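The county wants us to believe that a private contractor can run the Zaltstead intake shelter better and cheaper than its own staff. I've read the 158-page proposal from Cokach, and I'm still waiting for the part where somebody proves it.

The plan would hand over housing, meals and case interviews for asylum families through 2032. Supporters on the county board call that stability. I call it a long time to be stuck with a company whose last two contracts were, by its own account, "restructured." What does that mean? Prys Pumphrey, speaking for Cokach at Wednesday's hearing, was asked twice and talked about partnership both times.

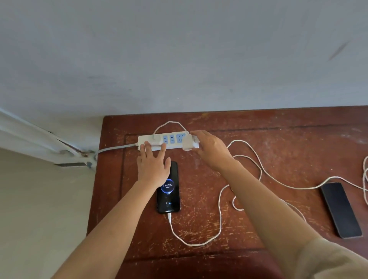 A worn table and a power strip against a painted wall.

Then there is the money. The savings come mostly from cutting interpreters to five for the whole site. Families who can't follow the questions will give bad answers, and bad answers lead to appeals. Who pays for those? The proposal doesn't say, and the board didn't press.

You don't have to favor open borders to find this troubling. I want the law enforced, and I want people with weak claims sent home quickly. A sloppy interview makes that harder, and it's no kinder to the family with a good case.

The vote is set for December. Before then, the board should publish the restructured contracts and put a penalty clause in this one. If Cokach won't sign with that clause included, voters should ask why their supervisors would sign without it.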